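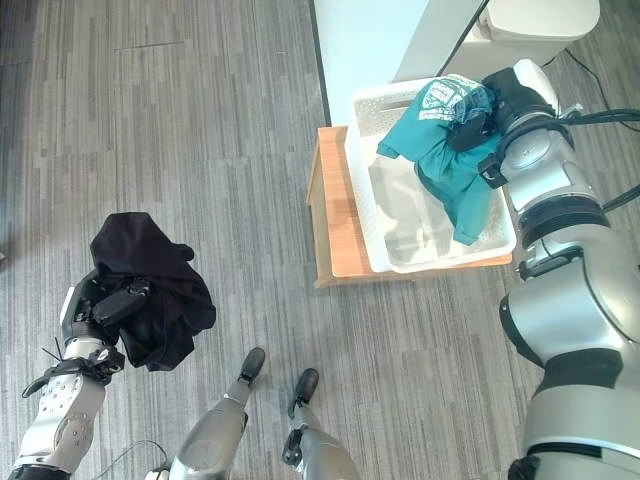 Figure 4. Laundry task at the basket station, with a black garment in the left gripper and the right gripper on a teal shirt.

4.2 Cost of the laundry task

The purchase price of the platform was fixed before the study began, and we treat it as given. What we could still decide was how much to spend on the items that support it: end effectors, spare parts, furniture for the work area, and staff hours. This section reports how those choices were made and what they cost over the first budget period.

We divided spending into three groups. The first covers parts that wear out on a known schedule, mainly finger pads, cable ties and wrist connectors. The second covers parts that fail without warning. The third covers everything a household would already own, such as baskets, low tables, bedding and clothes. Early drafts of the budget left the third group out entirely, on the grounds that the items were cheap. Over the full period we logged 277 purchases, and 79 of them belonged to this group. Few were expensive, but each needed an order, a receipt and a place in storage, and the staff time spent on them was larger than the money.

Quotes for end effectors came from two suppliers, Skekumix and Vurkeck. The Skekumix quote was lower per unit but did not include spare finger pads, and shipping was billed separately for every order. Vurkeck quoted a higher unit price with pads and one repair visit included. We compared the two over the expected service life and found the difference small enough that delivery time became the deciding factor. Vurkeck could deliver in December and Skekumix could not commit to a month. We ordered from Vurkeck and kept the Skekumix quote open as a fallback.
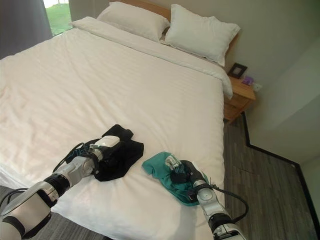
Planning for a second work area raised a different question, namely whether the budget should pay for surfaces built for the purpose or for ordinary furniture. Purpose-built folding tables are easy to specify and come at a fixed height. Ordinary furniture varies, and a bed is among the harder cases for a planner to cost, as it takes up a lot of floor and its bedding has to be replaced from time to time. Against that, a task budget based only on hard, flat tables says little about work in a home. With a garment under each hand on a white duvet, the arms are working over a soft surface that already has wrinkles of its own. We therefore budgeted for a made-up double bed with a full set of linens and dropped one of the two folding tables from the plan.

Cable management was underfunded in every version of the budget. The original line allowed for one set of sleeves and clips per arm. Kgomotso Mofokeng, who kept the parts log, recommended doubling it after the first inventory, and the revised plan does so. Loose runs of cable along the arms are a maintenance cost as well as a safety matter — a connector that gets pulled has to be checked before the next session, and those checks are charged to staff hours.

Scheduling and purchase tracking were handled in Fustidon, with a monthly export to the spreadsheet used by the finance office. Tiina Koivisto reconciled the two. Most mismatches came from partial deliveries entered as complete. We now hold an invoice open until every item on it has been received.

For groups preparing a similar budget, we suggest listing household items as their own line from the start and reserving funds for replacement bedding and clothing. The full cost table for the Cele project is given in the appendix, with supplier discounts removed.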